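Search news and notices Go

Wondden cup scheme promises plenty, explains little

2 min read

Wondden council wants 60 cafés to charge a deposit on takeaway cups from June, and says 660 fewer sacks of rubbish will follow each year. How it reached that figure is not clear from its own paper.
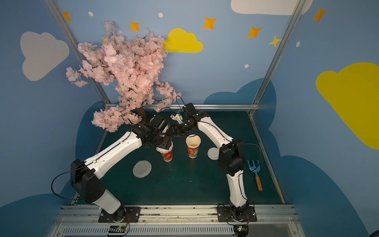 Who pays if a cup never comes back? The customer does, by losing the deposit, and the café keeps nothing.

Geetha Naidu, who runs a coffee counter on Baloscombe Road, has been told to find room for 300 returned cups. "I haven't got room for a second bin," she said.

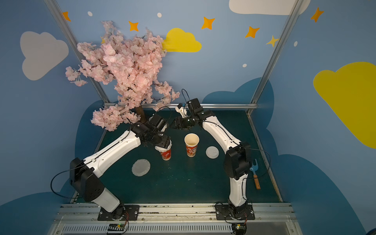 Lids are left out of the scheme altogether - an odd gap in a plan meant to cut litter. Councillor Aisyah Chong called that "a matter for the second stage". The second stage has no date and, so far, no budget.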